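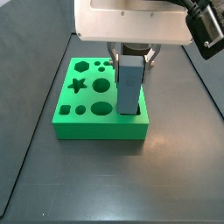
Foam Shape Boards Deserve Better Tolerances

The cut-foam shape sorter is sold as a toy and specified as a toy. That is a mistake of category. A slab of foam with holes in it is a fit gauge for the hand, and most of what makes one good or bad comes down to clearance, depth and the choice of outlines. Buyers read the number of shapes on the label and stop there.

Consider clearance first. A rigid block pushed into a foam slot meets a wall that gives. With a generous gap the block drops in at almost any angle, and the user learns only to find the hole. With a tight gap the foam grips the block before it is square, and force replaces alignment. The useful range lies between the two and it is narrow. I measured 8 boards in June, among them one from Bredholm and one from Munasinghe, and in most of them the clearance varied more from hole to hole on one board than it did between makers.

Long rectangular blocks show the problem best. Stood on end, such a block has a small footprint and a high center of gravity, so any tilt at the top is felt at the mouth of the slot. A hexagon forgives a few degrees of rotation. A rectangle does not forgive much, and a star forgives less.

Outline selection matters as much as fit. The common fault is a board on which every hole can be told from every other at a glance. A better board repeats itself: circles in more than one size, ovals that differ only in scale, a pair of matching squares, a slot that is wide and another that is small. The user then has to compare, and comparison is the skill the thing is supposed to exercise. Clusters of small round holes are a sensible addition, as they ask for one piece type several times over in a small area.

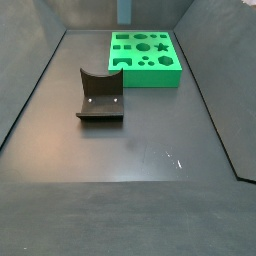

Bujar Živković disagrees on this point and has put his objection to me in writing: repeated outlines produce near fits, near fits tear the edges of the foam, and a torn edge ruins the board long before the user has learned anything from it. He would keep one hole per outline and spend the money on denser foam.

He is right about wear. I ran 400 insertions into a single rounded-square hole and the top edge had visibly broken down by the end. But density is a partial answer. Dense foam holds its edge and also pushes back harder, and a small hand reads that as the wrong hole. The Flumen board, the stiffest I tried, was returned to the box by two adults. I would sooner see a softer slab with a shallow chamfer at each mouth, which costs the maker one more tooling step and removes the corner where the tearing starts.

Then there are the concave outlines, the bridge or arch with a rounded notch taken from one side. These are the most demanding holes on any board and the most often badly cut. The notch leaves a tongue of foam projecting into the cavity, unsupported on three sides. If the tongue is too thin it folds under the piece.

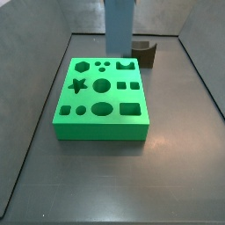 Green foam board with star, oval, round and notched cutouts.

My proposal is modest. Makers should print the clearance and the foam density on the package, next to the age range. Mostesis already lists the density. A buyer choosing between two green slabs at the same price would then have something to go on besides color.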